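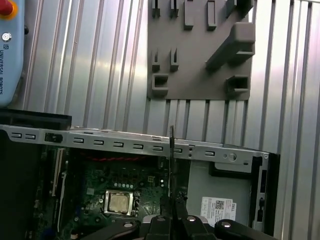 Wudik: Lungu River Guard starter box

Resin miniatures and cards for the Wudik skirmish game. Published by Ovwood.

The Lungu River Guard is the newest faction for Wudik and the first to come out in a single box instead of separate packs. It has everything one player needs to field a legal crew: the miniatures, their bases, the character cards and the faction booklet. You will still need the Wudik core rules, dice and a measuring stick, which are sold separately or can be shared with your opponent.

In the box

Captain with polearm and optional lantern hand
Ferryman
Pair of crossbow guards
River hound and handler
Heron (counts as a scout, see card)
Round bases with slots, plus plain bases for people who make their own
Character cards, full color, English
Faction booklet
Token sheet

Figures come unpainted and need assembly. The captain and the ferryman have separate heads. The crossbow guards are single castings apart from the bows.

Scale and size

All figures are 32 mm heroic scale and stand next to the earlier Wudik crews without looking odd. The ferryman is the tallest because of the pole. If you store your figures in foam trays, check the depth before you glue the pole in - several testers left it loose in the hand and it held fine on the table with a dab of putty.

Material

Cast in gray resin. Wash the parts in warm water with a little dish soap and let them dry before priming. Mold lines are light and mostly run down the back of the cloaks. Plastic cement will not work on resin. Use super glue, and wear a mask if you sand or file.

The heron's legs are thin. They are cast with a support bar between them that should be clipped away last, after the figure is on its base.

How they play

River Guard crews are slow and hard to push around. Most of them ignore the first shove each turn, and the captain can hand that rule to a friendly model within 3 inches. They have trouble with crews that can split up and score in different corners of the board. The heron helps with that, though it cannot hold an objective by itself.

A standard crew is built to 50 points. Using the contents of this box you can reach that with a few points left over for gear. For larger games, add the Wiruteo hired blades pack, which any faction may use.

Rules note: the printed captain card is missing the word "friendly" in the second ability. The corrected card is in the Ovwood downloads section. Boxes from the October reprint have the corrected card already.

Sculpts and art

Sculpted by Smaranda Stoica, who also did the Wiruteo pack. Her painted studio captain uses a dull green cloak over worn brass, and the booklet lists the steps for it along with a second scheme in red and off-white. The river hound has short fur that takes drybrushing well. Cloaks are fairly smooth, so there is room for freehand if you like doing that.

Limited edition

The first 1,000 boxes include an alternate captain's head without the helmet. A smaller run of 300 has the art print as well. The print edition is marked on the listing and is sold one per customer. Once it is gone the regular box will stay in stock.

Parts and replacements

If a part is missing or miscast, send us your order number and a photo of the part. Please lay out all the pieces before cutting anything. We replace single parts where we can and whole figures where we can't. Small bubbles on the underside of a base are normal and are not replaced.

Shipping

Orders placed before noon on Monday go out in that week's batch. Pre-orders ship complete, so an order that has both this box and something not yet released will wait for the later item. Place two orders if you want them sent apart.

Ages 14 and up. Contains small parts and sharp points.

Related items

Wudik core rules, softcover
Wiruteo hired blades
River dock terrain, unpainted
Wudik token set, acrylic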